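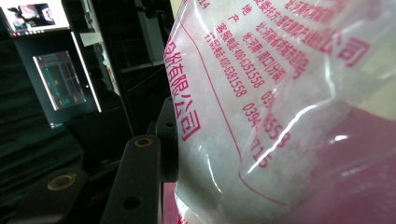
**Figure 7.1** A clear bag of white, coarse-grained contents. Company details and telephone numbers are printed on the bag in pink Chinese text.

# Chapter 7: Dry Goods in Bags

Most dry food reaches the kitchen in a bag. Sugar, salt, rice, flour and dried beans are all sold this way, in sizes from a small packet to a sack that takes two people to lift. A bag costs little, weighs almost nothing and takes up no space once it is empty. It also has weak points. It can be pierced or split at a seam, and after it has been opened it rarely closes as well as it did before.

This chapter follows a bag of dry goods from the delivery door to the storage shelf. You will learn how to read what is printed on it, how to check it for damage, and how to move the contents into a container that will keep them dry.

## Before you begin

Look again at Figure 7.1. Sugar and salt can look very much alike through clear film, and grain size is a poor guide, as both are sold fine and coarse. The label settles the matter. If you cannot read the language on a bag, ask someone who can, or compare it with the delivery slip. Do not taste the contents to find out what they are.

The word *repacked*, or its equivalent in another language, tells you that a product was bought in bulk and divided into smaller bags before sale. The firm named on a repacked bag may not be the one that produced the food. Write down both names if both are given.

## A case to keep in mind

The school kitchen at Grulladham buys its sugar and salt from Hudard, a wholesaler in Fesarville. In December the kitchen received 40 bags in one delivery. They were emptied into bins the same afternoon, and the bags were thrown away. Two of the bins had no labels. The next morning nearly 100 rolls were made with salt in place of sugar, and the whole batch was lost.

We will return to this kitchen in Section 7.3, where you will draw up a receiving sheet for it. Save one empty bag from home for that exercise — any dry food will do, provided the printing is complete.

## Terms used in this chapter

**Net weight:** the weight of the food alone, without the bag. A bag marked 800 g should hold 800 g of food.

**Lot number:** a code that shows which batch a product came from.

**Caking:** the forming of hard lumps in a dry product, usually after it has taken in moisture from the air.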